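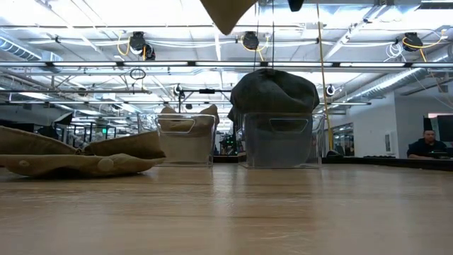
Talks Notes Slides Contact
Talks > Small games > Speaker notes

Slide 1. Say hello. Wait for the latecomers, who will all sit at the front.

I make Akuditz, a mobile game about crown green bowls. You flick a wood, it curls, you blame the grass. It has had 338 downloads, and I'm told my family is large.

Slide 2. The store page. Our first description was put through a cheap translator and promised players they could "throw the heavy fruit at the small father". Leave this up until they've finished reading. It was our best month.

Slide 3. Controls. The first build had 17 settings for swipe strength. Testers at Emlow found the reset button and stayed there. We now have 2, gentle and firm, and gentle is still too firm on older phones. Don't demo this on mine.

Slide 4. Adverts. Clinesar's ad kit put a video after every end. A match of bowls is slow already. We moved it to the results screen, lost most of the income, and got a nice email.

Slide 5. Zúñiga, the seaside level. Wind, gulls, a slope I drew by mistake. Players like the slope. Skip if short of time.

Slide 6. Next: online play, once 1,000 people have it installed. Mention the tablet version only if asked.

Questions. Repeat each one into the mic. Water is on the left.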